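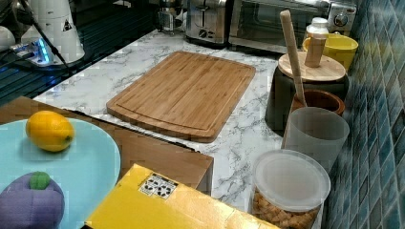
*The test kitchen, a.k.a. my counter. Lemon and plush eggplant on the blue plate.*

So I finally got both grippers on the arm this month, and I have opinions! I've been putting this off since May because swapping fingers on this thing means taking out a bunch of tiny screws over a countertop with speckles exactly the color of tiny screws. (I lost 2. I found one in my sock.)

The contenders are the Wukell, with the stiff fingers, and the Inham, with the softer pads that bend around whatever you grab. Deirdre Phelan lent me the Inham and told me to be mean to it, so I was. The job was the same for both: pick something off the plate, carry it over, set it down on the cutting board, let go. Easy for me, a whole afternoon for a robot.

The lemon is the one I care about. It's slick and it rolls, and if you close a bit off center it squirts away like soap. The Wukell did fine as long as I lined it up perfectly, which I mostly didn't. The Inham just sort of hugged it. I went in crooked on purpose and it still came up with the lemon! I may have cheered at a lemon.

The eggplant went the other way. Soft on soft is mushy, and the Inham kept sagging so the thing swung around by its middle. The Wukell pinched it and off we went.

What really ate my time was the juice groove in the board. Come in low and a fingertip catches the edge of it, then the wrist does a little shudder and the controller gives up with fault 2410. I had that fault so many times I can type it with my eyes shut. Johannes Mabuza said to raise the approach by 8 millimeters, I said 7 would do, and I was wrong, so 8 it is.

Here's the arm reaching over the left side of the board, blue light on and everything. I love that light way more than I should.

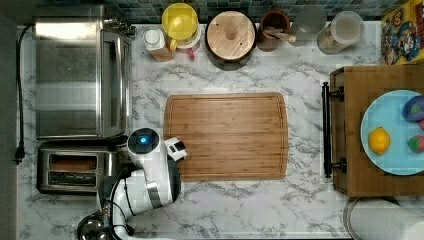 ## Which one I'm keeping on

The Inham, for now. I grab a lot more round fruit than plush vegetables, and I like being allowed to be sloppy. I still want to try it with slower closing, and Nosipho Mthembu swears the Wukell is a different gripper once you put grippy tape on the fingers, so that's next. If anyone has a tape they like, leave me a comment.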